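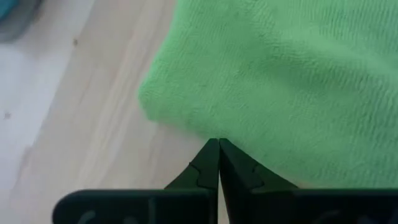 Cleaning cloth

Shares: 22 | Comments: 4

A cleaning cloth is a piece of fabric used to remove dust, dirt, grease or liquid from a surface. The term covers cloths made for the purpose, such as dusters, dishcloths, floor cloths and glass cloths, as well as rags cut from worn clothing and bedding. Most are square or oblong and small enough to be held in one hand when folded. Paper towels and ready-moistened wipes do much of the same work but are usually treated separately, as they are meant to be thrown away after use.

History

For most of their history cleaning cloths were a by-product of other textiles. Linen and cotton sheets that had worn thin were cut up for the kitchen, and from there passed to the floor or the yard. Wool was kept for polishing metal and leather. The cloth was rarely bought new, and household inventories seldom list it except in large houses, where glass cloths were marked with a stitched letter so that they would not be mixed with those used for pans.

Cloths woven for cleaning became common once cotton could be spun cheaply by machine. The mill town of Isbridge turned out a loose, heavy floor cloth from the short fibres left over after better yarn had been made. It was sold off the roll and cut by the shopkeeper, and in the district any grey floor cloth is still called an isbridge. The yellow duster with a stitched border belongs to the same trade in cheap, soft cotton.

Sponge cloths, made of cellulose mixed with cotton, came later. They dry stiff and soften when wetted. Split synthetic fibres followed towards the end of the twentieth century, first in industry and then in homes.

Materials

Cotton is the most widely used natural fibre. It takes up water well, stands hot washing and becomes softer with age. Its chief fault is lint, the loose fibre it leaves behind, which is worst in new cloths and in very old ones.

Linen sheds much less and is preferred for glass and cutlery. It costs more than cotton and creases easily. A mixture of the two, usually sold as linen union, is common in tea towels.

Microfibre cloths are made from very fine polyester and polyamide threads. In many types the threads are split during manufacture, so that each has a wedge-shaped section with sharp edges. The gaps between them hold dirt and water. A general household cloth may weigh 200 grams per square metre, while those for drying paintwork are a good deal heavier and have a deeper pile. Flat, tightly made versions are used on spectacles and screens.

Viscose and other non-woven cloths are pressed or bonded, without being woven or knitted. They are cheap and thin and are often used for a few days before being discarded.

Construction

The surface of a cloth affects its use as much as the fibre does. Terry loops hold a lot of water but can catch on rough edges. A waffle weave has raised squares with hollows between them and dries quickly. Ribbed cloths are used for scrubbing and smooth ones for finishing. Edges may be hemmed, overlocked or cut by heat or ultrasound. A cut edge has no thread to scratch a polished surface, though it tends to wear sooner.

Use on different surfaces

Dusting is normally done from the top of a room downwards. A dry cotton duster moves a fair amount of dust about without holding it, which is why many people dampen it slightly or shake it out of doors as they go. Dry microfibre picks up fine dust better.

Wooden furniture and worktops are wiped along the grain with a cloth that has been well wrung out. Water left standing can raise the grain or leave a pale mark in the finish. Oiled wood needs more care than varnished wood, and a fresh coat of oil is put on with a lint-free cloth and rubbed back after it has had time to soak in. 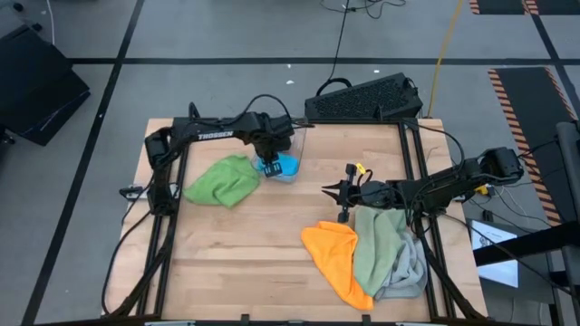
Cloths soaked in linseed oil or similar drying oils can heat up by themselves as the oil hardens, and may catch fire if left in a heap. They should be laid out flat in the open air until stiff, or kept under water in a lidded metal container.

Glass is usually cleaned with one damp cloth and dried with another. Streaks are more often caused by too much detergent than by the cloth itself. Stainless steel is wiped in the direction of the brushing marks. On gloss paint and soft plastics, grit caught in the pile will scratch, so a cloth that has been dropped on the floor is rinsed or changed.

Folding

Cleaners are commonly taught to fold a square cloth in half and then in half again. This gives eight faces, four of which are reached by opening the cloth and turning it inside out. Each is used until dirty. The method saves water, and the folded pad spreads the pressure of the hand more evenly than a bunched cloth. Some prefer to fold in thirds, particularly with oblong towels, as the result fits the palm better. 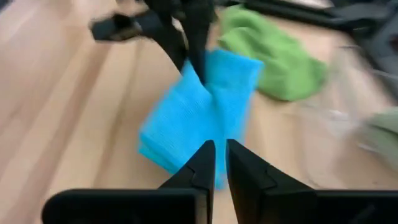 For storage, cloths are folded flat, rolled or simply put in a drawer. Rolling takes up less shelf width and was the practice at the Cledberg laundry, where bundles of 22 were tied with tape and sent out to hotels.

Colour coding

Many workplaces keep cloths of different colours for different areas, to stop dirt being carried from one to another. A common British arrangement is red for toilets, yellow for washbasins and other washroom surfaces, blue for general areas and green for kitchens and bars. Practice varies between countries and trades - a green cloth in one building may mean something else in the next.

Washing

White cotton cloths can be washed at 90 degrees. Microfibre is washed cooler, without fabric softener, which coats the threads and makes them less able to hold water. It is best kept apart from cotton, whose lint it collects. Damp cloths left crumpled in a sink soon smell and can carry bacteria, so kitchen cloths are changed often and hung up to dry between uses.

See also

Chamois leather
Dishcloth
Duster
Tea towel

Last edited Tue 23 January | Contact | Copyright Reltena Household Reference | Back to top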